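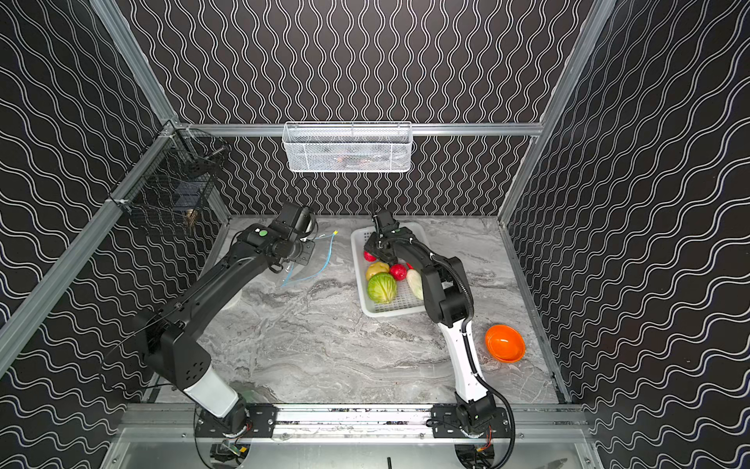

How I Sort a Tray of Produce Before It Goes in the Fridge

I used to dump the whole shopping bag straight into the crisper drawer (you know how that ends, mush at the bottom by the end of the week). Now I tip everything into a tray first and go through it, and it takes me 7 minutes, tops!

Get a shallow plastic tray with a grid bottom. Mine is white, so dirt and soft spots show up right away, and I set it on the counter with plenty of room on both sides.

Spread everything out in one layer. Pick up each piece, turn it over and press it gently with your thumb. Anything bruised goes to the left for tonight's soup, anything firm goes to the right. Don't wash it yet - my neighbor Trilok Shakya talked me into that one, and my berries last a good four days longer.

Line the drawer with a paper towel, put the heavy stuff in first and lay the leafy things on top. Keep apples in their own bag, away from the greens.

When you're done, rinse the tray in warm water with a drop of dish soap, run an old toothbrush along the grid, and stand it on its side to dry.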